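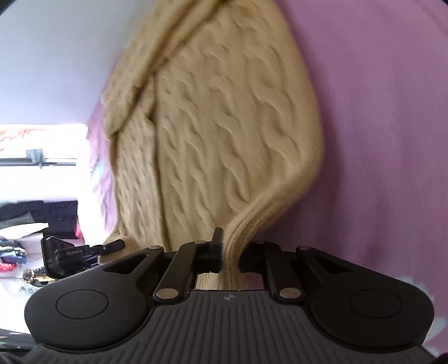
Do chunky knits need a folding method?

I have been told three times this year that I'm storing my jumpers wrong. Once by a podcast, once by a leaflet that came in the bag with a cardigan, and once by my brother-in-law Nikola, who does not iron and has never to my knowledge owned a wooden hanger. All three were quite firm. All three said something different.

The podcast was for hanging, provided you drape the thing over the bar in some sort of triangle. The leaflet said fold, never hang. Nikola rolls everything, a habit left over from backpacking, and he'll tell you he fits 19 rolled tops in a drawer that used to hold half that. I've seen the drawer. It does shut, if you lean on it.

I came at this as someone who has always just put things away. Autumn in our house means the heavy stuff comes down from the top cupboard in May, gets shaken out, and goes wherever there's a gap. Cable knits are the worst of it. They're thick where the cables run and thinner in between, so they never lie as flat as a T-shirt does, and the ribbing at the hem and cuffs wants to pull in while the rest of it spreads. Any method worked out on a plain fine-gauge jumper falls over at this point, and I suspect most of them were worked out on exactly that.
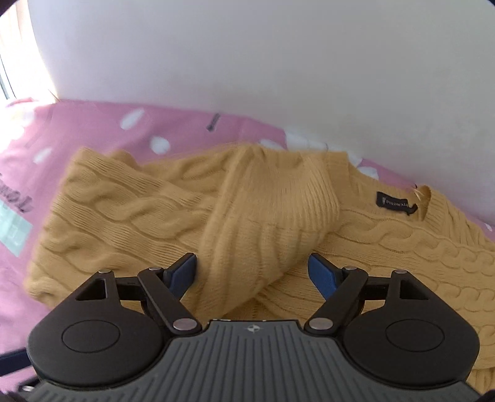 Then there are the products. Flasa sells a folding board, a hinged plastic affair in four panels. I borrowed one. On business shirts it's quick and I'll give it that. On anything bulky the panels flop back open before you've got the second sleeve across, and you end up holding it down with your elbow. Zidell has a set of drawer dividers which are cardboard with a linen print, and the linen print is what you pay for. Stoyanova does a cotton storage bag with a cedar block in it. I quite like the cedar block. I'm not convinced the moths have any opinion on it.

None of these people mention the plain bed, which has been free the whole time. 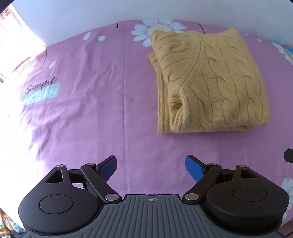 What I wanted to know was whether a careful fold is worth the bother over a lazy one. So I did the careful version: sleeves across the back, sides in, hem squared up, then a few weeks in the cupboard with two others on top. A mustard cable knit folded like that makes a tidy rectangle, and with the cables running lengthwise it looks very smart on a daisy-print sheet. I'll admit to some satisfaction. Then I did the lazy version with a similar one, halved and halved again with the sleeves shoved in wherever. When they came out I couldn't have told you which was which. Both had a soft line across the middle and both lines dropped out after a morning of wear.

Hanging was another matter. I left an old one on a hanger for the same stretch and it grew. The shoulders got little points and the body came down a good couple of centimetres, and it was never a flattering length to start with. So the leaflet wins that round, annoyingly.

Cardigans are fussier than jumpers. I do up a button or two before folding, otherwise the front bands wander off in different directions and you get a wave along the edge. That's the only bit of advice from the whole exercise I've kept doing, and I got it from my mum.

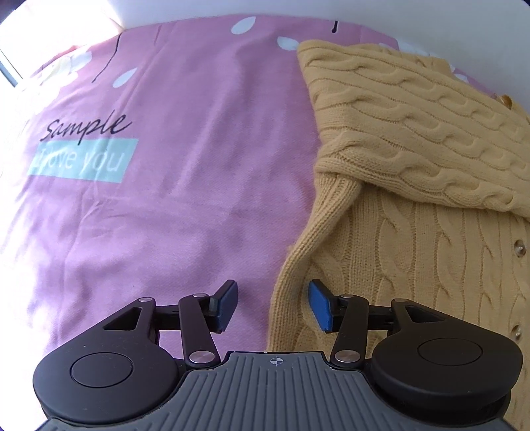 Mustard cardigan, partly folded. Buttons still to be argued with.

Rolling I tried for a week. It's fine in a suitcase. In a drawer you can't get the middle one out without the rest unravelling, and a rolled cable knit is about the size of a loaf of bread. Nikola Ivanov, if you're reading, I stand by this.

Someone will ask about vacuum bags. I used a Kavonow one a couple of winters ago and everything came out looking like it had been sat on by a horse. Steam fixed most of it. I haven't bothered again, though I know people with small flats who swear by them, and if I had their cupboards I might too.

For now it's two piles on the shelf, thick on the bottom, buttons done up. The green one still needs a wash before it goes anywhere.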